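6/1/19

# Rolled vs. folded: towel storage in a two-compartment bin

I reorganized the linen shelf again. The previous arrangement was a flat stack, folded in thirds and then in half, and it had two problems. Pulling a towel from the middle disturbed everything on top of it, and the stack leaned toward whichever side had more folded edges. I put up with the lean for most of a year.

The shelf in question is in the hall closet in the Claltdale apartment. It is 15 inches deep and 34 inches wide, with a fixed board above it, so usable height is limited. A flat stack wastes the front few inches of depth and uses all of the height. A fabric bin with rolled towels does the reverse, and the depth is what I have.

## The bin

Cream fabric, soft walls, one divider, stitched along the top rims. It came folded flat and the creases have not fully come out. I don't expect them to. Soft walls have one real drawback, which is that an empty compartment has little to hold it in shape. Load both sides before you carry it.

I looked at a rigid bin from Holzer first. The walls would have been better, but the outside width was 26 inches and I wanted space on the shelf beside it for the iron. The fabric one gives a little when pushed.

## The roll

I tested three rolls on the table before committing. All of them start with the towel face down, long sides running away from you.

1. **Fold in half lengthwise, roll from the short end.** Gives a short, thick roll. Fast. The outer flap comes loose if the roll is stood upright.
2. **Fold in thirds lengthwise, roll from the short end.** Shorter and thicker again, neat at both ends. On a bath towel the diameter is too large for two to sit side by side in a compartment. Fine for hand towels.
3. **Fold in half across the width, then roll along the fold.** Longer and thinner. Wrinkles more on the outside, but lies flat on a shelf and stays closed under its own weight.

I settled on the first for most of the set. Start tight. If the first two turns are slack, the center telescopes out when you pick the roll up, and you get a cone. There is no fixing a cone by pushing on it. Unroll and start over.

Thick towels forgive a slack start more than thin ones. The thin ones from Misitz are the worst in this respect, and also the ones I use most.

## Orientation in the bin

Standing the rolls on end lets you see the spirals from above and pull any one of them without moving the others. It needs enough rolls to keep each other upright. With one or two in a compartment they tip, so I lay the first one down along the back wall and build forward from there. Once the compartment is close to full, I stand the last ones up in front.

Sorting is by color. I tried sorting by size and gave up, as a rolled hand towel and a rolled bath towel are easy to tell apart already. White and pale colors go in one compartment, darker ones in the other. This matches how they get washed, so a load comes out of the dryer and goes into one side. Charcoal goes on the dark side. Light blue was a matter of some debate with Ekaette Abubakar, who does half the laundry and therefore gets half the vote. It is with the pale ones for now.

## Drying

Do not roll a towel that is still damp in the hem. The hem dries last, and it ends up inside the roll. I give them an extra 15 minutes in the dryer or leave them over the rack until the next morning. In August, when the closet is warm and humid, I plan to leave the bin uncovered and check the center rolls for smell.

## Remaining items

- The washcloths have no home yet. They are too small to roll usefully. Possibly a shoebox.
- A stiff insert for the bottom of the bin. Cardboard would do. I have the carton the Gitiritz lamp came in and will cut it to fit.
- Relabel the shelf edge. It still says SHEETS.
- Decide on the beach towels, which fit neither compartment however they are rolled.

Total time for the tabletop part was under half an hour, most of it spent unrolling cones.
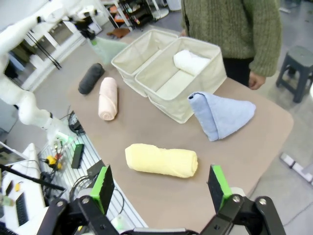 *Towels on the table, with the white one already in the bin.*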